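Back on clarinet after a winter off

I put my clarinet away in November and didn't open the case until February. The plan had been to take two weeks off after the fall concert. Then my tooth needed work, then my in-laws came, and after that it was easier to leave the case on the shelf.

The instrument is an old Zukeck intermediate model I bought used from Marlene Fraser when she moved up to a better one. I paid 600 dollars for it, which included the case and a swab but no mouthpiece. It has a grenadilla body and nickel keys. It isn't fancy, but the throat notes are decent and the register key has never given me trouble.

When I put it together again the middle tenon was tight. I greased the cork, worked it a few turns and left it overnight. By morning it went together the way it used to. The G sharp pad was sticking, so I put a piece of cigarette paper under it, closed the key and pulled the paper out. Three pulls and it was fine. The reeds were another matter. I had left four in the holder and two of them had warped so badly that I threw them out. A third plays if I soak it for longer than I'd like.

I played for fifteen minutes the first day and my lip was gone after ten. Long tones only, chalumeau register, starting on low E. I couldn't hold the pitch on the open G at all. The second day was worse — I think I was biting to make up for it.

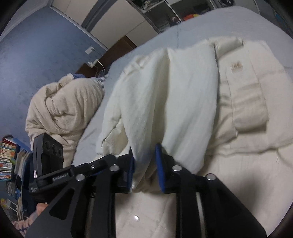 By the end of the first week I could get through a page of the Zaidi studies at a slow tempo. I set the metronome at 83, for no better reason than that it was where I stopped turning the dial. Number 2 in that book is all crossings over the break, A to B and back again, and my right hand kept coming down late. I've started leaving the right hand fingers down on the throat A, as Jad Akl told me to do years ago. I never liked how it felt, but the crossings are cleaner.

I also changed mouthpieces. I had been using one with a wide opening that I picked up when I wanted a bigger sound, and I don't have the face for it right now. I went back to the Futico that I played before that. It's a closer facing and takes a slightly harder reed. The sound is smaller, but I can play soft above the staff without squeaking.

Rehearsals with the Drurbridge group start again next month. We have the same director and most of the same section. I'm on second clarinet, and one of the pieces has 183 measures with hardly any rest for us, mostly offbeats and held notes. The only exposed part is a short duet with the bassoon near the end. I've played through it a few times and the low F sharp wants to go flat when I get tired.

For now I'm doing twenty minutes in the morning before work and ten more after supper if the neighbors' car isn't in the driveway. I ordered a new box of reeds, same brand, half a strength up. I need to get the bottom joint looked at too. There's a little play in the E/B key and I don't want to bend it back myself.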